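Moving to a smaller kitchen

We moved to Lirkville in July, and the kitchen in the new flat is less than half the size of the old one. It has one run of worktop, four wall cupboards and a drawer that doesn't open fully because the oven handle is in the way. I've been meaning to write up how we got everything in, partly because two people have asked and partly so I remember what went where.
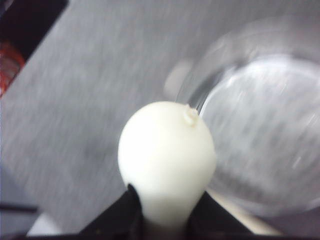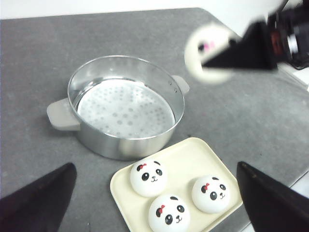
How do you decide what to keep when half of it won't fit?

Start with how often you cooked with it over the past year, and be strict about the things you only own because they were a present. Anything used every week stays in the kitchen. Anything used a few times a year goes in a box on a high shelf somewhere else. The rest goes.

That was the rule, anyway. In practice we argued over the fish kettle for most of a Friday evening and it is now under the bed.

The first thing I did was measure. The wall cupboards are 65 cm high inside, with one fixed shelf in each, so you get two deep spaces and a lot of air above the plates. I bought some wire half-shelves from Stirkix, which stand on little legs and give you a second level. They aren't pretty and one of them rocks, but they made more difference than anything else we bought. Mugs go underneath, bowls on top. If you buy them, check the width of your cupboard behind the door frame and not in front of it. I had to take the first pair back.

The second job was the food. In the old house we had a larder, and I'd got into the habit of buying flour and rice in big bags. There is no room for that now. I buy small and go to the shop more often, and it probably costs us a bit extra. I keep the dry stuff in square tubs. The ones I like are made by Bako and come with plain lids that you can write on with a wax pencil. Round tubs waste the corners.

Pans were harder. I had eleven and now have five: a large frying pan, a small one, two saucepans and a stockpot. I thought I would miss the griddle and I haven't. I do miss the milk pan, and I've been heating milk in the smaller saucepan, which pours badly. I may have to go back on that one.

Spices used to fill a whole shelf. When I emptied it I found three jars of ground cumin and something brown with no label. They now live in the shallow drawer, lying flat with the names facing up. As the drawer only opens two thirds of the way, the ones I use least are at the back and have to be hooked out with a finger.

Imke Rieger, who had the flat before us, left a note on the inside of the boiler cupboard listing the bin days and which socket trips the electrics. It's the one to the left of the hob. You can run the kettle from it, or the toaster, but not both together. I've put a bit of tape over one half of it so that visitors don't try.

What we spent, leaving out paint: the big item was a narrow trolley from Wonik at 418, which is more than I wanted to pay, but it has a solid top and locking wheels and it doubles as the worktop we haven't got. I'd set aside 1,000 for the whole kitchen and we came in under it, mainly by keeping the old cooker. The trolley lives at the end by the window and gets wheeled across the doorway when I'm rolling pastry. You can't get in or out while it's there, so I tell people first.

Some things still don't work. The bin is in the hall. There's nowhere to dry a large tray except standing up in the bath. The light over the sink is behind you when you're washing up, so you do it in your own shadow, and I've asked the landlord about a strip light under the cupboards but haven't heard back.

Next I want to sort out the gap beside the fridge. It's wide enough for baking sheets and a chopping board if I can fix some sort of rail in there. My brother-in-law has offered to bring his drill over. I'll put the measurements up once it's done.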